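The case for a lid
9 Jan 2024

I have worked at shared tables for most of my adult life, and I have come to think that small things should live in a case that closes. Cups don't do it. Drawers don't either, unless they have dividers, and then people take the dividers out.

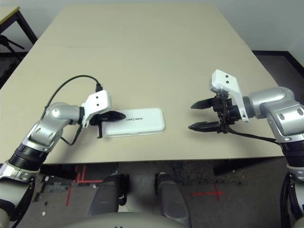 When I started at Bremau we had a supply cabinet with 64 labeled bins. It looked fine on the day it was set up. By July the markers were in with the batteries and people were buying their own.

A flat case asks less of you. It takes up little room, and when the lid is down the table is ready for the next person.

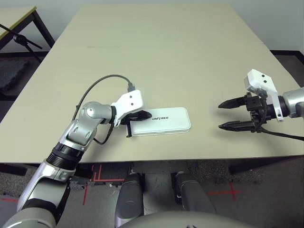

A white case on a beige tabletop, marked UNITREE.

My colleagues at Zwane disagree. They say a closed lid hides what you have, so you end up buying it twice. I think that is an argument for opening the lid now and then.
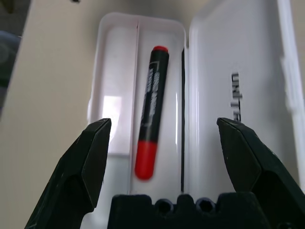 Ruan Ngcobo
Workplace columnist

I would also leave a space empty. A case with every slot filled on the first day has no place for whatever turns up on the second, and that is how piles start.

Markers should lie down, with the cap on. A red cap is easy to spot against white plastic, and I don't see the need for a label on top of that.

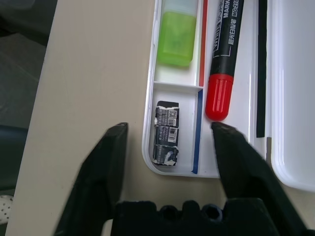
The weak point is spares. They go in still wrapped, the wrapper tears, and the scraps stay. I would strip the packaging first and write the part number on a card. It takes a minute, and I do it on Fridays before I go home.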